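posted in March by the author of the desk diary

ok so I've been putting off sorting out my desk for months and I'm going to post my way through it, because if I'm typing at you people I'm at least not online shopping for a bigger desk. Thread!

Background first. I moved to Sowerby last year and got the white desk with the apartment stuff, and it's a great desk, it's just that a white desk shows everything. Every ring, every crumb, every pen dot. I had a dark brown one for years and I had no idea how gross I was.

The rules I set myself: 4 boxes on the floor. Keep, kitchen, give away, and "what even is this." The last one filled up first, of course. There's a power brick in there that fits nothing I own and I've tried it on everything, including the hair clippers.

Things that came off the desk before lunch: two dead pens (then two more), a birthday card I never mailed, a bag of rubber bands, the manual for a Kemwood blender I gave to my sister, and a spoon. The spoon went to the kitchen box. I'm not discussing the spoon.

Also a stack of receipts going back so far the ink is gone. They're just little blank slips now! I kept them in a folder! Labeled!

Now the keyboard. I love this keyboard. It's beige, it's got cream keys, it looks like it came out of a dentist's office and I wouldn't trade it for anything. I turned it upside down over the trash and gave it a shake and, well, I eat a lot of toast.

If you've never cleaned one: unplug it, tip it, go between the rows with a soft paintbrush, then wipe the tops with a cloth that's barely damp. I did pull the keycaps off once, on my old one, and got two of them back in the wrong place and lived like that until it died. Brush is fine.

Someone asked what I'm using on the desk top. Seltero, the spray with the green lid, and an old T-shirt. It got the coffee rings off but the pen marks needed a second go and one of them is staying. I've put a mental coaster over it.

Ok and now the cup, the thing I've been wanting to get to all day

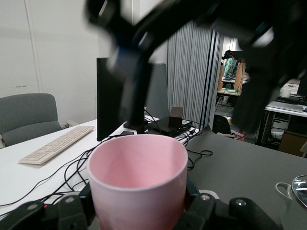 the pink one!! keyboard over on the left, monitor turned sideways, little brown box still parked on top of the flat black thing

I bought it at Trornura, from the clearance shelf by the registers, where I go "just to look." Matte pink on the outside, a bit shinier on the inside, straight sides, no handle. It was meant to be a toothbrush cup. It was a toothbrush cup for one evening and then I decided it was too nice for the bathroom.

So the question for the group: pens or drinks? It can't be both (I have tried both, with a different cup, and I don't recommend stirring tea with a highlighter).

Case for pens: I currently keep them in a drawer where they roll to the back every time I open it. Case for drinks: it's exactly the right size for one glass of water, and I never drink enough water at my desk. My last water bottle held so much that I'd fill it once and feel like I'd finished the job.

While you're all voting, the monitor. I like it turned when I'm not working. I know, I know, it's a strange thing to care about, but facing a big dark screen while I'm eating dinner makes me feel like I should be answering email. Sideways it's just a thin black line and I can forget it exists.

Little brown box update: it's staying where it is. I've moved it 6 times today and it looks wrong everywhere else. A desk is allowed one small box.

Somebody replied "just get an organizer tray" and listen, I had a tray. The tray had 2 sections and I filled both with stuff I didn't want and then bought another tray. I'm not going back to trays.

3000 unread emails, by the way. Found that out when I sat down to test the nice clean keyboard. That's a different thread and probably a different person's problem.

Give away box is in the car so I can't go digging in it later. Kitchen box is in the kitchen, not unpacked, but in the right room, and I'm counting it.

Votes are in and you lot went for pens by a mile. Fine! Pens it is. I've got to go through the drawer first and find out which ones write, so I'm sitting on the floor with the backs of all those blank receipts, scribbling circles. Turns out I had a use for them after all

If anyone knows how to get ballpoint off a white desk, my replies are open. I've already tried toothpaste.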